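Home | Sites | Shift information | Automation FAQ | Contact

Automation at the returns hall: questions from staff

Answers were prepared by Saimi Lindqvist, process engineering, Brelteo. The page is revised each January.

Which work is being automated?
Pairing and repacking of returned footwear on the Wandari line. Inspection for wear, stain grading and refund decisions remain manual. Apparel is outside the project.

What is the hand-held gripper for?
It is a two-finger tool with the same finger geometry as the arm planned for the line. Staff pick up goods with it during normal handling, and the recorded grasps are used to set up the arm. The target for the first stage is 4,000 grasps. The count at the last revision was 3,553, of which 646 were on foam clogs.

Why are clogs treated as a separate category?
Foam deforms under load, and the toe cap is too wide and too rounded for a dependable two-finger grip. The heel strap is the preferred grasp point. Close one finger on the inner side and one on the outer side, then lift.

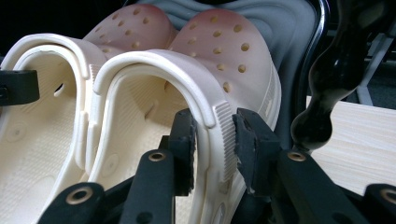 Strap grasp on the right clog of a cream and pink pair, fingers closed on the ribbed end.

Do I have to use the tool?
No. Recording is voluntary and is limited to 20 minutes per person per shift. Items handled with the tool are left out of the pick rate.

Does the recording identify me?
The files carry a station number and a time. No staff number is stored. Voices are removed before the files leave the site.

Will posts be lost?
No posts are being removed in the first stage. Up to four people per shift will move from repacking to inspection, where the backlog is. Grade and shift allowance are unchanged. Arrangements for the second stage have not been agreed.

What training is given?
One half-day covering the stop circuit, jam clearance and restart. Aarne Juntunen runs it on Thursday at 13:00.

Who clears a jam?
Only trained staff, with the arm isolated at the cabinet. Opening the gate stops motion but does not isolate the supply.

Related
Pongsiri conveyor: lockout steps
Skostenov labels: reprint procedure
Inspection grades for returned footwear

Comments (3)

packing_b: Does the 20 minutes include fetching the tool from the cupboard?

S. Lindqvist: No, recording time only.

Moritz: Strap grip works on the adult sizes. On the children's ones my fingers keep catching the toe. Is there a narrower set?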